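Subject: Re: [bench-arms] Anyone running the Ornton two-arm kit?
Date: 28th August

> We're looking at the Ornton kit for our lab, but the only write-up I
> can find is their own brochure. Is the second arm worth paying for? And
> does the Galgate software play nicely with it, or is it a fight?

Hi all,

We've had ours since June, so I can give you the long version (sorry in advance!). Setup took an afternoon, and most of that went on getting both arms to agree where the table was. The manual skips a step there. You have to home the left arm first, then the right, or the right one comes up with its zero way off and you start over.

Our main job for it is cabinet and tray work, with one arm on the handle and the other on the small stuff.

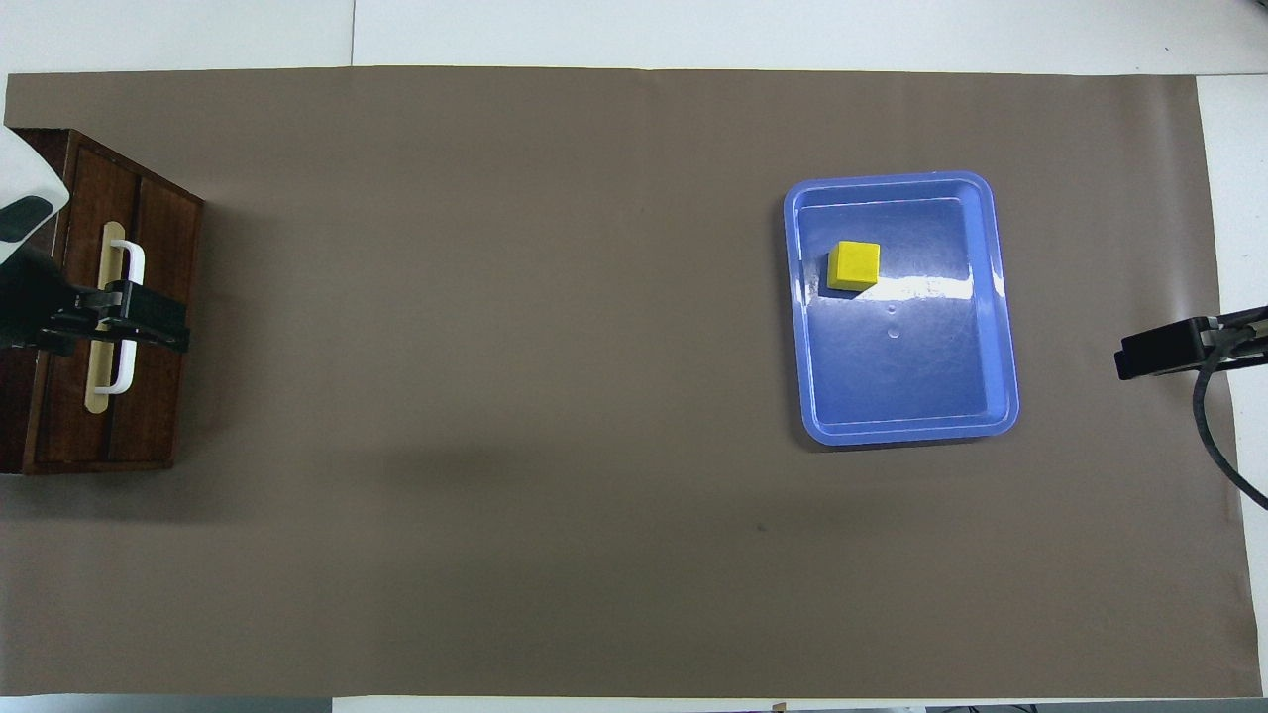

The grippers are the part I like best. They hold a drawer handle well, and swapping the fingers is four screws. Small blocks are fine too, though I'd slow the arm down near anything with a raised rim. We put brown-gray paper over our white tabletop and I'd do that again, it's so much easier on the eyes under bright lights.

Now the gripes. The cables are too short, and the extension set is another 300 dollars, which stings. Galgate works fine with one arm, but with two it drops the connection every so often and you have to restart the whole thing. Support told me a fix is coming. They told me that in June as well.

Second arm, yes, if you do anything that opens or needs steadying. If you're only moving parts from A to B, save your money.

I have 30 pages of setup notes if anybody wants them, just write me off list.

Cheers from Bulluldale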